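Stinadum Community Hall – Kitchen and Dining Room Walk-Through, November
Checked by: Dagmar Čierny, with Boris Leka on the ladder
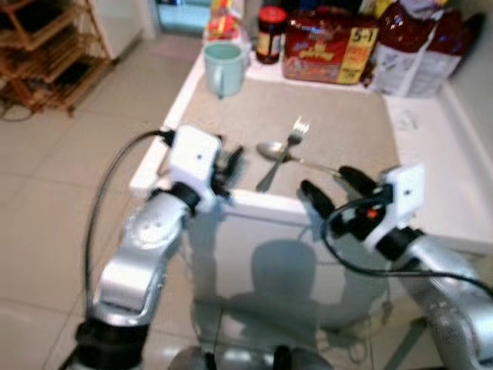
We started at 8 in the morning, before the lunch club arrived, and what a difference since the last visit! Marks are OK, FIX or WATCH, with my comments after each one.

1. Exit doors open fully from inside – OK
Both swing wide with one push. The new bar on the yard door is a joy to use.

2. Exit signs lit – FIX
The sign over the yard door flickers. Boris tried a fresh tube and it still flickers, so we need an electrician.

3. Fire extinguishers in place, gauge in the green – OK
Kitchen and lobby both good. Please hang the lobby one back on its bracket after mopping.

4. Fire blanket by the stove – OK
Tabs hanging down, easy to grab.

5. Range hood filters – WATCH
Much cleaner than I expected, great work from the Friday supper crew! Still a bit sticky along the back edge. Soak overnight before the holiday dinner.

6. Fridge and freezer temperatures – OK
Fridge at 38 F, freezer at 0 F. The log sheet is filled in every day this month, and I nearly cheered.

7. Hot water at hand sink – OK
Comes through fast now. Soap and paper towels stocked.

8. Floor, kitchen side – FIX
One loose tile by the dishwasher. It rocks when you step on it. Birger Lunde has spare tiles in his garage and will bring two.

9. Floor, dining side – OK
No curled mats, no cords across the walkway.

10. Folding tables, legs and locks – WATCH
All of them lock. A couple need a real shove, so a drop of oil on the hinges would help.

11. First aid kit – FIX
Burn gel is out of date, and we are low on the blue bandages. Everything else is there – even the scissors, which usually wander off.

12. Posted room limit – OK
238 people, sign clean and easy to read from the lobby.

13. Gas shutoff labeled – OK
Lovely big label, thank you Octavian.

Other comments
The step at the back door gets slick with leaves. A quick sweep before each event is plenty for now, but I'd love a grit strip on it before the first frost.

Fixes to Halvard Tangen, please. Items 2 and 8 come first, then the burn gel. I'll come back to recheck those three and sign the sheet.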